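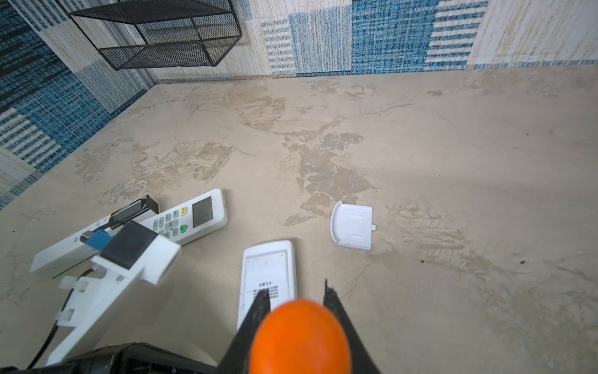

3.2 Household diaries and coding of discarded fruit

Diaries were kept in four towns (Gondwood, Starkbridge, Bloxham and Lellinthorpe) during June. Of the 167 households that agreed to take part, 131 returned a diary complete enough to use. The remainder either stopped writing before the second week or recorded purchases without recording what was thrown away, and these were dropped before analysis. The usable diaries contain 3182 entries, where one entry is a single act of buying, eating, giving away or discarding fruit.

Entries were coded by the first author using the scheme in Tunstall's earlier pilot work, with one change. In the pilot, "soft" and "moldy" were separate reasons for discarding an item. Respondents in Starkbridge often used both words for the same piece of fruit, and the two codes were merged. A second coder, Sun-ja Myung, worked through a subset of the diaries without seeing the first set of codes. Disagreements were mostly over entries such as "old," which give no condition, and were settled by discussion.

Citrus required separate treatment. Respondents did not use the names of small citrus types consistently, and a household could write "orange" on one day and "tangerine" on the next for fruit from the same bag. All small round citrus with orange skin was placed in a single class (Figure 2).
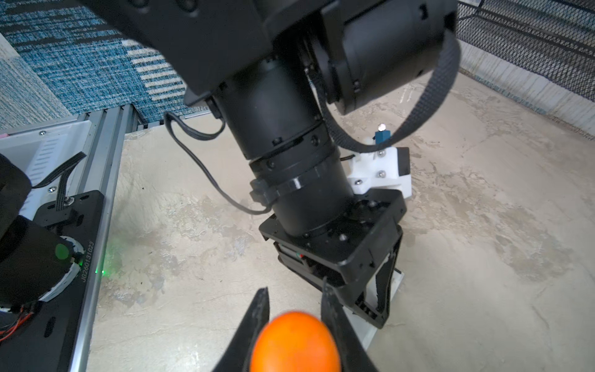
Figure 2. Round orange fruit with glossy, slightly dimpled skin.

Lemons and limes were coded apart from this class, as they were mostly bought for cooking and were often discarded after partial use. Peel was not counted as waste. Where a diary gave a weight for a whole bag only, the weight was divided evenly among the pieces listed. This will understate the loss from bags of mixed size, a point taken up in Section 5.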